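生活志 > 器物 > 厨房与桌面
阅读时间：15分钟

透明的东西，最会藏

我喜欢透明的东西，喜欢到有点不讲道理。逛杂货铺的时候，别人先看花色，我先蹲到最底下那层去找没有颜色的：小圆盖、薄塑料碟、装过别的什么又洗干净的袋子。它们便宜，轻，放在手心里几乎等于没有，可是换一个角度，光从边上滑过去，一整圈都亮起来了！就为了那一圈亮，我家的抽屉已经关不太上。

这个秋天，我把家里和工作间里所有透明的小物件翻了出来，摊在桌上，一件一件重新认识了一遍。起因很小：十月里找一只盖子，找了整整一个下午，最后发现它就在我眼皮底下，平平地躺在浅色桌面上，我的手肘大概还从它旁边经过了好几回。气过之后我反而来了兴致。一样东西明明在那里，眼睛却要绕几个弯才能碰到它，这件事本身就很好玩。

先说底色

透明的东西没有自己的颜色，它穿的是桌子的颜色。放在原木上，它就是一小片暖黄；放在格子桌布上，格子会在它边缘那里弯一下，像打了个嗝。白桌面最不留情，盖子一放上去，除了边上一丝灰影，什么也不剩。

我试得最久的是灰色。浅灰的好处是安静，影子淡淡的一层贴在物件底下，形状就托出来了。那些鼓鼓囊囊、皱皱巴巴的透明软东西特别适合浅灰，里面每一道褶子都会收住一点光，碎碎的，看久了像冻住的汽水。深灰又不一样，深灰吃掉了影子，剩下的全是高光，所以平整的圆片放上去最漂亮，边是边，面是面，清清楚楚。

我常用的托盘有两只，一只叫Sallow，浅盘，盘沿几乎是平的；另一只是Kedever，深一些，四边高起来，推来推去也不会掉东西。朋友来了总问哪只好，我说看你放什么。揉面的日子我用Sallow，刮刀可以直接铲到边上。收拾小零碎就换Kedever，瓶盖、量勺、夹子、小碟，一股脑倒进去，晃一晃，自己就摊开了。

再说光

早上九点以前，窗边的光是斜着进来的，这是一天里最好找东西的时候。光越低，透明的边就越亮。到了正午，光从头顶下来，平平地铺满桌子，那些盖子又纷纷隐身了。我现在养成了一个习惯：找不到东西的时候先不动手翻，蹲下来，让眼睛和桌面一样高，看哪里有一条不该有的亮线。十次里有八次能找到。剩下两次，是粘在袖子上了。

台灯也好用，放在侧面，别放正前方。我那盏Rowbotham的灯臂很长，能一直压到离桌面一个拳头的高度，灯光横着扫过去，灰尘、面粉粒、糖粒全都现形，每一粒后面拖着一道小影子。第一次这样看自己的桌子，我当场去拿了抹布。

白点也是一门学问。深色盘底上落了一粒小白点，是盐？是纸屑？是哪里的反光？换个位置看，反光会跟着你走，碎屑不会。我为这个小把戏高兴了好几天，逢人就讲，家里人已经听得会背了。

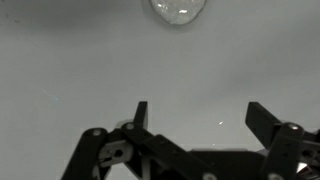
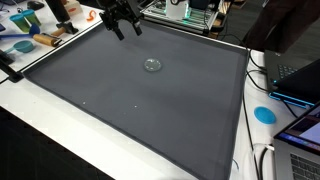 浅灰桌面上那一团亮晶晶的，和深灰托盘里那枚圆片，都是透明的。

给杂物留一块白地方

托盘之外，我最推荐的是在旁边留一块浅色的搁板，专门放有颜色的东西。杯子、长柄勺、擀面杖、量勺，这些一眼就能看见的家伙，根本用不着占托盘的位置。它们在搁板上挤一点没关系，叠着、斜着都行，绿的蓝的凑在一起还挺热闹。托盘则尽量空着，空到只剩两三样东西，透明的那位才有机会被看见。

这个办法听起来像是整理术，其实我一点也不擅长整理。我的搁板常年是乱的，擀面杖滚到哪里算哪里，量勺今天朝东明天朝西。可是只要托盘那一块是清的，整张桌子就有了一个可以下手的地方，心里也跟着松快。乱的归乱的，空的归空的，两边互不打扰。

塑料杯我偏爱有颜色的，越不含蓄越好。早些年买过一套Zelier的玻璃杯，薄得好看，放在水槽边却总是碰倒，后来收进了高处的柜子，只在吃甜酒酿的时候请下来。天天用的还是塑料杯，掉在地上弹两下，捡起来冲一冲接着用。

软的透明，硬的透明

袋子和盖子虽然都透明，脾气完全两样。硬的东西边缘讲规矩，一个圆就是一个圆，你认得出边就认得出它。软的东西没有固定的样子，捏一下是一团，松开又是另一团，每次放下去都像头一回见面。我收袋子的方法是卷，从底往上卷，把空气赶出去，再竖着插进一只窄盒里，一排能插20只。盖子就按大小叠，中间隔一张薄纸，免得吸在一起揭不开。

要是你也想试，不必专门去买什么。找一只深色的烤盘，擦干净，把厨房里透明的小东西挑3样放进去，等太阳偏下来再看。我第一次看的时候，锅里还煮着红豆，本来只打算瞄一眼，结果蹲了35分钟，红豆糊了一层底。那锅红豆后来加了糖，我们还是吃完了，锅泡到星期四才刷出来。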